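**Stolonport visit, notes typed up on the train — June**

Got to Pukcombe late, missed the coffee. Ronaldo Umali met me at the door and we went straight up. Two grippers to compare, both hand-held, both going on to the same arm later if anyone can agree on a mount.

First one: the Parry. Light, quick, parallel jaws. Nice on boxes and cups. Poor on cloth, kept pinching one layer and sliding off the hem. Ronaldo says a softer pad helps. We tried the softer pad. Helped a bit.

Asked about grip force and got a long answer. Short version — they cap it low for laundry work and nobody has needed more yet. Battery lasts a morning. Weight is 450 grams for the Parry, the Utside is heavier and my wrist knew it after lunch.

Camera settings took up too much of the day. Exposure hunts whenever you tip toward a window, so they lock it now and live with dark corners. They want 1000 runs on clothes before the end of summer. Had roughly 50 they were happy with when I was there. Long way to go, and the labeling is slower then the recording.

Second one, the Utside, with the linkage fingers. Wider opening, blue tips. Slower to close but I liked it more on sleeves and cuffs, you can come in from the front and see both tips the whole time. Fleece and plush are still trouble for both, the pile drags at the tips.
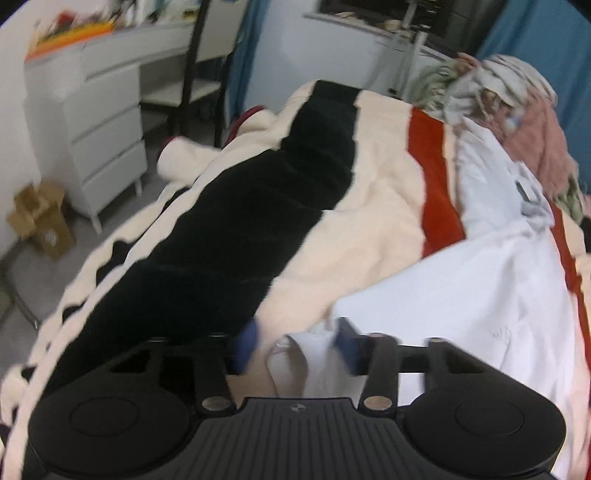
*Lining up on the cuff or band of a white garment, blue fingertips open.*

Didn't get to the controller swap, Ronaldo had a call at 2. He's sending me the pad part numbers and teh firmware notes. Want another go with the Utside on towels, and a wrist strap if they can find one. Train was packed.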